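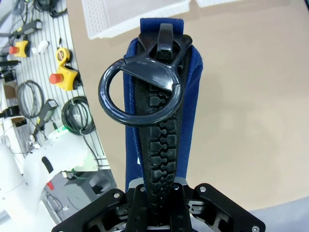 December 20, 2019

Most zippers that get thrown out have nothing wrong with the teeth. The slider has worn. It's a small Y-shaped channel that forces two rows of teeth together at a fixed angle, and once the rear of the channel opens up by a few tenths of a millimeter, the teeth pass through without locking. The zipper closes, then splits behind the slider. People see the split and blame the teeth.

I replaced 35 sliders this year and kept notes on nearly all of them, so I may as well write up what I have. It covers molded plastic and nylon coil. I do very little metal.

Identification first. Turn the slider over and look for a number on the back. A 5 is a nominal 5 mm across the closed teeth, an 8 is 8 mm, and so on. The number alone isn't enough, because a number 5 coil slider and a number 5 molded slider have different channels and won't swap. If there's no number, close the zipper and measure across the teeth with calipers. Measure the teeth only and leave out the tape. I got this wrong on a tent door in April and had to reorder the lot.

Next, decide whether the slider needs replacing at all. On coil zippers a squeeze will often do it. Use flat pliers on the rear of the slider, the end the closed teeth come out of, one side and then the other, a little at a time. Run it after each squeeze. I use a pair of small Proder pliers with smooth jaws, which don't mark the finish. A die-cast slider takes this once or twice before it cracks. I don't count a squeeze as a permanent repair, and I tell people so when I hand the thing back. 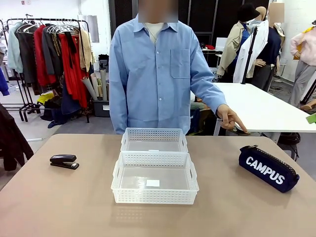 Two white baskets, with the pencil case off to the right.

Replacement goes in from the top end on most closed-end zippers. Pry or cut off the top stops, run the old slider off, feed both sides of the new one on evenly, and fit new stops. On molded zippers the stop is often fused to the tape and has to be nipped away with end cutters. Keep the blade off the tape. If the ends are sewn into a seam, which is normal for pouches and pencil cases, unpick a short length at one end, do the swap there, and sew it back up with a few passes across the tape as the new stop.

Feeding both sides on evenly is the fiddly part. If one side enters a tooth ahead of the other, the closed zipper will sit with a ripple in it. Some people hold the slider upright in a fork. I clamp the tape ends flat to a scrap of board and bring the slider to them.

Dennis Bainbridge asked in the comments on my last post whether missing teeth can be fixed. On coil, no. On molded, one missing tooth near the top can be dealt with by putting a new stop below the gap and losing that bit of opening. In the middle of the run, replace the whole zipper.
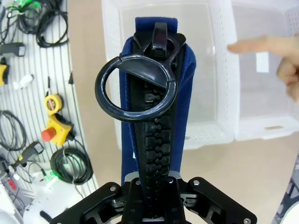
Lubrication is a separate matter and I've changed my mind on it. I used to recommend candle wax for everything. It works on metal, but on molded plastic it picks up lint and after a few months the slider drags more than it did before. Clean the teeth with a toothbrush and dish soap, rinse, let them dry fully, and try it before adding anything. If it still drags, a dry silicone product on a cotton swab is enough. Keep it away from the fabric.

On parts: I buy Brilton sliders from Panagiotou in Girnby, loose, by size and type. The assorted kits are poor value for me. The last one I bought had 20 sliders in it and 9 were sizes I've never been asked for. Chelsea Sugden gets on fine with kits, but she does mostly luggage and uses up the big ones.

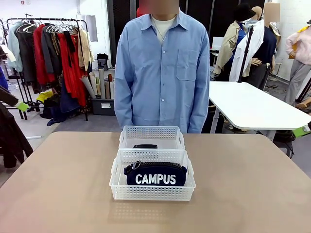

At the table, baskets front and back.

Storage is by type first and size second, coil and molded never in the same container. Stops go in with the sliders they match. Pulls go separately, as they fit across sizes more often than not.

Open-end jacket zippers need their own post. The pin and box at the bottom fail in different ways from the slider, and I still have two on the bench that I haven't worked out.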